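Home Course Notes Handouts Reading List Contact

Wood for Work Surfaces, Handout 4: Butcher Block, Markers, and What Gets Into the Grain

OK, this one follows straight on from last week, when we ran out of time halfway through finishes and I promised I'd write up the rest. If you missed it, get the first half from Impi Väisänen, she takes better notes than I do and hers have drawings.

We'd gotten as far as the difference between a plank top and a butcher-block top. Quick refresher. A plank top is wide boards joined along their long edges. What most people call butcher block in a store is really edge-grain: narrow strips turned on their sides and glued up into a slab. End-grain is the other kind, the checkerboard-looking one, where you're seeing the cut ends of the wood. End-grain is lovely to chop on and expensive to make, and I have never owned a table in it and probably never will!

For this course, when I write "block top" I mean edge-grain unless I say otherwise. (Two people got that wrong on the first worksheet and I think it was my fault for being vague.)

Why the strips come in different colors

Somebody always asks this. Strips come off different boards, and different boards come off different trees, or different parts of the same tree. Sapwood is generally lighter than heartwood. A mill making cheap tops will glue up whatever is next in the pile, and you get a lot of variation. A fussier mill sorts for color first. Neither is stronger than the other. I like the variation myself, I think it hides scuffs and crumbs and the odd small stain much better than a perfectly even top does. Kohei Ikeda, who taught this unit before me, is firmly in the other camp and sorted his strips by color over an entire weekend for his kitchen. It does look fantastic, I'll give him that.

There's one kind of top to watch out for: a printed one. From across the room a good print will fool you. Get down low and look at the edge. In real wood the grain lines on the surface carry on over the edge somehow, even if they change character. With a printed sheet the pattern just stops at a seam, or there's an edge strip with its own unrelated pattern. Also look for repeats. If you find the same knot in two places, well, there you go.

I bring this up before we talk finishes because everything below assumes real wood. Please don't sand a printed top. I did it once, to a desk I'd been given, and went through the picture of the wood in a few strokes.

Finishes, continued

We covered oil last time. Short version for the notes: oil soaks in, it leaves the wood feeling like wood, it's easy to patch, and it does very little to stop a determined liquid. You'll be re-oiling. On a table that gets daily use I do it when water stops beading, and I don't go by the calendar at all.

Hardwax oil is the middle child. It soaks in a bit and also leaves a thin layer on top. I've used the Runeo one on a few projects this past year and I'm happy with it, though the can skins over if you so much as look away, so decant what you need and get the lid back on. The Lavetano one dries slower, and that's handy on a large top where you're racing to keep a wet edge. Buy the smallest can of either and try it on an offcut before you commit. Please actually do the offcut! I'll be asking to see them.

Film finishes (varnish, polyurethane, lacquer) sit on the surface like a clear coat. Best protection, by far, while they're whole. Once they get a scratch through to the wood, water creeps in sideways under the film and you get those gray patches that can't be wiped off. Patching is a pain, and often you end up sanding the entire top back.

Grit numbers, and where to stop

I've seen people online taking a tabletop to 2000 grit. On a table you eat and draw at, that's wasted effort, and with an oil it can even work against you, the surface gets so closed up that the oil has trouble getting in. I stop at 180 for hardwax oil and 220 for varnish, then a very light rub between coats. Go with the strips. On an edge-grain top the strips all run the same way, so there's really no excuse for cross-grain scratches, and you'll see every one of them as soon as the finish goes on.

Vacuum between grits. Wipe down with a barely damp cloth before the last one, let it dry, and knock back the fuzz that comes up.

Everyday marks, and the marker test

Now the part I was looking forward to. Most books go on about wine rings and hot pans, and fine, those happen. In my experience of tables in homes with kids in them (or classrooms, or my own house, where I'm the culprit) it's pens. 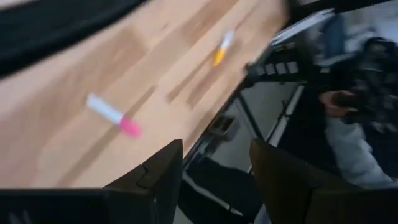 Ink behaves differently on bare wood, oiled wood, and varnished wood, and the only way to believe it is to try all three. Draw a short line with each color you've got, leave it for a while, and wipe with a damp cloth. Pick the colors on purpose. The pair lying on the block top there, one with a pink cap and one with a yellowish-orange cap, would make a decent choice, as a strong pink will shout at you from a pale beige strip and a yellow or orange can sink so far into the tan ones that you'd swear it had wiped off. Tilt your sample toward a window and look again before you write "clean" on your sheet. Test on a light strip and a darker strip too, and note down which was which.

What you should find, more or less:

Bare wood. The line goes fuzzy at the sides as ink wicks along the grain. Wiping spreads it. Water-based ink will fade with repeated wiping but a ghost often stays. Permanent ink stays, full stop, and you'd be sanding.

Oiled wood. Depends hugely on how fresh the oil is. On a well-fed top, water-based ink sits up long enough that a quick wipe gets most of it. On a thirsty top you might as well be on bare wood.

Hardwax oil. Much better. Some colors leave a faint shadow in the open pores, so look closely at the darker grain lines.

Varnish. Water-based ink should come straight off. Permanent ink usually comes off with alcohol, but try the alcohol on your offcut first, because some finishes (shellac above all) will soften under it. I learned that on my mother's sideboard.

If you're testing on a table that somebody needs to go on using, do it underneath, near a leg. Tops on metal frames are good for this, there's usually a nice open stretch of underside you can get at. Check that the underside was finished the same way as the top, though. Plenty aren't, and then your test tells you nothing.

A word about undersides

Since we're down there. Wood moves across the strips with the seasons, wider in damp weather and narrower in dry, and very little along their length. So if a block top is screwed tight to a metal frame, something has to give, and it won't be the metal. Look for slotted holes in the frame, with the screw sitting somewhere in the middle of the slot and snug, no tighter. If you have round holes and a top that's starting to cup or crack, enlarging those holes across the width is a cheap afternoon's fix. Jadoon sells little slotted brackets that do the same job if you don't want to go at the frame with a drill.

And finish both faces. I know, no one will ever see it. An unfinished underside takes up moisture faster than the sealed top and the slab starts to curl. Two coats on top means two coats underneath.

To do before next time

Bring 4 offcuts, each about as long as your hand: one bare, one oiled, one hardwax, one varnished. Label them on the back in pencil. Pencil, please, we've just been through what ink does.

Do the marker lines at home and leave them overnight before wiping. Write down the type of pen, water-based or permanent, as that matters far more than who made it.

Read chapter 7 in the Zemonley workbook, skipping the section on epoxy, which we'll get to in July if there's still interest. The library has two copies and one of them is missing its cover, ask at the desk.

If your varnish hasn't cured by then, bring it anyway, wrapped in baking paper and never in newspaper. I still have a shelf with part of a crossword on it.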